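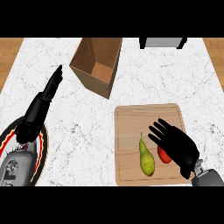 第六讲　仿真环境与设备预算：先别急着签采购单

首页　课程　讲义　作业　答疑　资料下载

本讲接着上一讲的任务分析往下走，题目是花钱。上周收上来的预算草案我看完了，大部分草案的第一行写的是“双臂机器人一套”，第二行才写要它做什么。请把顺序倒过来，重新交。

一、从仿真画面能读出多少预算信息

台面上的任务看起来很朴素：一张白色大理石台面，一个敞口纸箱，一块木砧板，砧板上一个梨和一个红色的小果子。黑色的右手掌心向下悬在砧板右侧上方，左手伸着食指，指尖离纸箱不远。厂商演示最喜欢这种布置，物件少，台面开阔，手指关节多。

请各组先回答下面几个问题，每个问题写三五行即可：

1. 仿真里的物体是渲染出来的。梨的表面多滑、多软，压多重会留印，这些参数是谁填的，依据是什么？
2. 如果任务只是把水果放进箱子，需不需要五指手？两指夹爪加一个吸盘，报价差多少？
3. 纸箱在真实台面上会被碰歪。仿真里的箱子有没有设质量和摩擦？有没有人检查过？
4. 红色果子有一部分被手挡住了。真机上相机看不全的时候怎么办，多加一个视角的钱列在哪一行？

第四问最容易漏。上届有一组把相机写进“杂项”，评审时被追问了二十分钟。

二、报价单怎么读

课堂上发的两份报价单，一份来自 Jollosico，一份来自 Flallent。两家都给了“整机价”，两家的“整机”不是同一个东西。Jollosico 的整机含手臂、底座和控制柜，末端执行器另算；Flallent 的整机含手，不含安全围栏，控制软件按年收费，第一年免费。把两个数字直接并排放进表格，得到的比较没有意义。

读报价单时按下面的顺序标注：

（1）圈出所有“可选”。问自己，不选它，任务还能不能做。如果不能，它就不是可选件，把价格加回总价。

（2）圈出所有“首年”。按五年重算一遍。

（3）圈出所有“最高”“可达”。负载、速度、重复定位精度往往不在同一种工况下测得，三个最好的数字未必能同时出现。要求对方给出测试条件，给不出来的，表里写“未知”，不要替他们填。

（4）找备件价格。灵巧手的手指、线缆、传动件都会坏。报价单上没有备件价格，就写邮件去要，邮件作为附件交上来。

（5）看交货期从哪一天起算。从合同签订算，从首付款到账算，还是从“技术确认完成”算，最后一种可以拖得很长。

三、预算比例：一个供你们反驳的起点

课上用的练习总额按 100 份计。我的初始分配是：本体和末端 40 份，集成与调试 20 份，其余 40 份留给传感器、安全、培训、备件和不可预见费。

去年交上来的草案里，有一份把 80 份都放在本体和末端上，理由是“硬件决定上限”。我问组长，谁来写标定程序，答复是“我们自己写”。自己写也要算工时。学生的工时在你们的表里一律是零，到了企业里不会是零。

我不认为上面的比例适用于所有项目。台面任务固定、物体种类少的，集成费可以压低；物体种类经常换的，集成费多半还要往上加。改动可以，改动的依据要写出来。“参考同类项目”不算依据，除非附上那个项目的决算，注意是决算，预算不行。

四、仿真能省钱吗

能省一部分，省在哪里要说清楚。

比较可信的用途：检查手臂够不够得着、两只手会不会打架、台面高度合不合适、箱子放在哪个位置干涉最少。这些主要是几何问题，模型尺寸准，结论就基本能用。买设备之前做一轮，可能避免买错臂展，这笔钱省得很实在。

需要打折扣的用途：抓取成功率。供应商的演示材料里常有一个很高的成功率，下面一行小字写着“仿真环境”。接触、变形、打滑，每一项都是简化过的。把仿真成功率乘进投资回收期，回收期自然很好看。我的要求是：凡出现仿真成功率的地方，旁边必须留一格给真机数据，没有真机数据就空着。空格比漂亮的假设更能提醒评审。

容易被忽略的用途：验收。仿真场景可以拿来写验收条款，比如箱子敞口朝上，砧板与箱子的相对位置在多大范围内变化，水果姿态是否随机。把场景参数写进合同附件，双方争论起来有据可查。写“能够稳定抓取常见水果”，等于什么都没写。

仿真本身也要钱。软件许可、显卡、建模的人工，还有后续维护。草案里这一行多数是空白的。

五、案例：Amano 试点

Amano 是 Erncombe 食品分拣中心的一个台面试点，资料由 Chiyo Koyama 整理，她当时负责设备预算。她的材料我比较愿意用，里面有没批下来的版本。

第一版申请双臂加两只五指手，用途写的是“通用操作”。评审退回，意见只有一句：请列出需要五指手才能完成的任务。

第二版列了 19 项任务。逐项核对后，绝大多数换成夹爪也能做，剩下的几项里还有“指向物品提示操作员”。这一项确实需要手指，但是贴一个指示灯也能做到。

第三版改为单臂加可更换夹爪，第二只臂推迟到下一个预算年度，条件是单臂阶段的真机记录能证明存在瓶颈。批了。

讨论时请不要把结论简化成“夹爪更好”。Koyama 自己在备注里写，单臂方案让箱子必须用夹具固定，夹具的设计和更换又多出一笔费用，第三版漏算了。请各组估计这笔费用，并判断加上以后第三版是否仍然成立。两种答案我都收过写得好的。

六、关于“以后用得上”

草案里最贵的一句话就是“为后续研究预留能力”。预留可以，按下面的格式写：预留给什么任务，预计哪个学期开始，谁负责，如果到期没有启动，设备怎么处置。四项缺一项，这部分金额移到附录，不计入主预算。

同样的道理适用于租赁。短期任务先问能不能租。租的时候看清楚损坏条款，手指断一根按什么价格赔，保险覆盖不覆盖学生操作。

作业

修改后的预算草案，正文不超过四页，附以下材料：

· 任务清单，每项注明最低限度的末端执行器
· 两家报价的五年对照表，“未知”项保留原样
· 仿真能够支持和不能支持的结论，分两栏写
· 一段反对自己方案的意见，由组内一人执笔并署名

最后一项不要写成客套话。去年有人写“本方案的缺点是过于先进”，按未提交处理。

提交截止：2023年8月17日，星期四，课前。纸质版放讲台，电子版传课程网站。下一讲讲维护合同，请带上 Flallent 报价单的第二页。

评论 19　分享 20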